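Clean play food and play dishes in two batches, hard plastic first. Mixed loads leave grit from the floor on the plates.

**Dishes.** Wash bowls and plates in warm water with a little washing-up liquid. A colander needs a soft brush, worked from the underside so that crumbs come out the way they went in. Rinse and drain upside down.

**Fruit.** Check each piece for a seam or a hole before it goes near the sink. Hollow pieces take in water and hold it for days -- wipe these with a damp cloth only. Solid ones can be washed with the plates.

**Drying.** Air-dry on a flat, pale surface, where leftover dirt shows up. Leave a finger's width between pieces. Don't use a toaster oven to speed things up, even on its lowest setting; thin rims warp first.

**Storage.** Keep fruit and dishes in separate tubs. We use the Hedetti 17-litre for dishes, lid off for the first night.

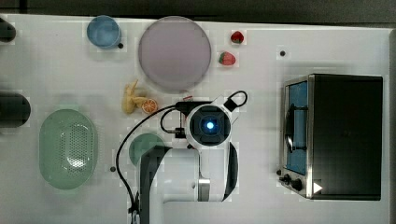 Alemneh writes that a drop of white vinegar in the rinse takes off the chalky film in hard-water areas, and that the brush should be replaced each February.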